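Colored Paper on a Patterned Tabletop: Choosing a Sheet for a Folding Exercise
Project report, introductory course in materials and work surfaces
Woldemariam Building, ground floor workshop
Submitted 15/07/2018

1. Background

The folding exercise used in the first-year course starts with one flat sheet of paper laid on a table. The first fold is made across the sheet, edge to edge, and every later fold depends on it. In May the plain white tops in the workshop were replaced with marble-patterned ones, and the white paper used until then became hard to line up. The edges of the sheet were lost against the lighter veins.

The project was set up to answer two questions. Which paper color can be placed and read most easily on the new surface? And does the new surface change how the sheet behaves while it is being folded?

2. Materials

Paper. All sheets were 115 g paper from the Didorex colored range, bought in one order. Five colors were tested: white, pale green, light blue, orange and yellow. Ten sheets of each color were used, 50 sheets in total. The sheets are rectangular. A square sheet would have made the folds simpler, but it would also have hidden errors in orientation, and the course exercise uses a rectangle.

Tabletop. The pattern is grey with wavy veins of lighter grey, beige and reddish brown. Most of the veins run from side to side. This matters for the results, because the short edges of a sheet laid lengthwise away from the front of the table run close to the direction of the veins, while the long edges cross them.

Measuring tools. A steel rule, a protractor with a swing arm, and a Hiltano feeler gauge set for corner lift. The tabletop was wiped with a dry cloth between sheets. Protine surface cleaner was used once, before the first test, and not again.

3. Method

Each sheet went through the same steps.

3.1 Placing. The sheet was put down by hand near the middle of the table, with the long sides pointing away from the front edge. It was then straightened by eye. No marks or guides were used.

3.2 Reading the angle. The angle between the long side and the true front-to-back line was measured with the protractor. A sheet within 2 degrees was recorded as straight. Anything beyond that was recorded as tilted, with the direction noted.

3.3 Corner lift. The gap under each corner was checked with the feeler gauge. Sheets from the top and bottom of the pack were kept apart from the rest, as they tend to carry a slight curl.

3.4 Folding. The near short edge was brought up to the far short edge and the crease was pressed from the center outward. The overlap error at the two corners was measured with the rule.

3.5 Sliding. While the crease was being pressed, any movement of the sheet was noted as none, slight or clear. This is a judgment and was not measured.

The order of the colors was mixed, so that practice would not favor the last color tested.

4. Results

4.1 Visibility of the edges

White was the weakest color. Its short edges ran along the light grey veins and could be taken for part of the pattern, mostly at the far end of the sheet. Pale green and light blue were better but lost contrast in shade. Orange was clear on the grey areas and less clear where a short edge met a reddish brown vein. Yellow stayed readable over the whole surface. The beige veins are the closest match to it, and even there the edge could be followed without moving the head.

4.2 Placement angle

Yellow and orange gave the most sheets recorded as straight, and white the fewest. The tilted sheets in all five colors leaned more often to the left at the far end than to the right. The likely cause is that the veins are not quite level. When a person straightens a sheet by eye, the short edge is matched to the nearest line, and on this tabletop the nearest line is a vein.

This effect did not disappear with the stronger colors. A yellow sheet is easy to see, but seeing it well does not supply a straight reference to compare it with.

4.3 Corner lift

Color had no effect that could be separated from position in the pack. Sheets from the middle of the pack lay flat. The outer sheets lifted at one or two corners and had to be turned over before folding.

4.4 Folding and sliding

Overlap error followed visibility. Where the far edge was hard to see, the near edge was brought up short or carried past it. Sliding was slight for most sheets and did not depend on color. It was more often clear when the crease was pressed from one side to the other by mistake, which happened in the early trials – those sheets were kept in the data.

5. Sources of error

One person placed all of the sheets, so the left lean may partly be a habit of that person. The workshop light comes from two directions and was not controlled. The protractor was set against the front edge of the table, and that edge was assumed to be straight. Corner lift was read soon after the pack was opened, and paper stored longer in the open could behave differently.

6. Recommendation

Yellow sheets should be used for the exercise on the marble-patterned tops. Orange is acceptable if yellow runs out. White should be kept for the remaining plain surfaces in the building.

A straight reference should be added for the first fold. A strip of low-tack tape parallel to the front edge would be enough, placed where the near short edge is meant to sit. Without it, a yellow sheet can still end up with a small lean to the left, easy to see and easy to leave uncorrected. 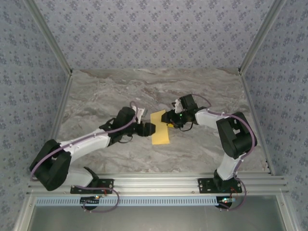

7. Further work

Repeat the placement test with a second person and with the tape strip in position. Test a heavier Didorex sheet for sliding. Record the light level at the table for each trial.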